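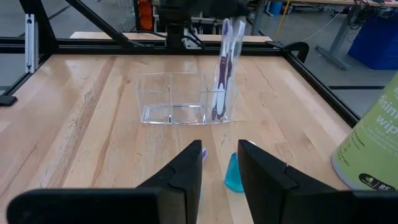

Flusteck Worktop Oil 706

Hard-drying oil for solid wood worktops, tables and benches. Clear, satin finish. For indoor use.

Tin size: 1 litre
Also sold in: 200 ml

Product details

Flusteck 706 is a blend of linseed and tung oils with a small amount of natural resin. It soaks into the wood and hardens there, leaving a thin finish that can be topped up at any time without sanding back to bare timber. It is suitable for maple, beech, oak, ash and walnut. Very oily woods such as teak and iroko should be wiped with white spirit first and tested on the underside.

The oil darkens pale woods slightly and brings out the grain. If you want to keep maple or ash as light as possible, use Flusteck Pale instead, which has a little white pigment in it. The two can't be mixed in the tin.

How to apply

Sand new wood to 120 grit and vacuum off the dust. Don't go finer than 180, or the surface closes up and the oil sits on top. Stir the tin well. Spread a thin coat with a lint-free cloth or a short-pile roller, working along the grain, and leave for 20 minutes. Wipe off everything that hasn't soaked in – this is the step most often skipped, and it leaves sticky patches that take days to harden.

Leave overnight and repeat. New worktops need three coats, with extra on end grain and around sink cut-outs. A light rub with a grey pad between coats is enough.

The surface can be used gently after 24 hours and is fully hard in around 200 hours. Keep water off it until then.

Looking after it

Wipe up spills and wash with a damp cloth and mild soap. Light scratches can be rubbed down with a grey pad and given a fresh coat over that area. In a busy kitchen expect to re-oil twice a year.

Safety

Cloths soaked in oil can catch fire on their own. Lay them out flat outdoors to dry or keep them under water in a metal container before throwing them away. Keep the tin away from children and open a window while you work.

Delivery

Sent from our Funine warehouse. Orders placed before 2 pm leave the same day. Free delivery on orders over £100. Unopened tins can be returned within 30 days.

Often bought with

Peltonen lint-free cloths, pack of 10
Dostska grey hand pads, pack of 5
Flusteck Worktop Soap, 500 ml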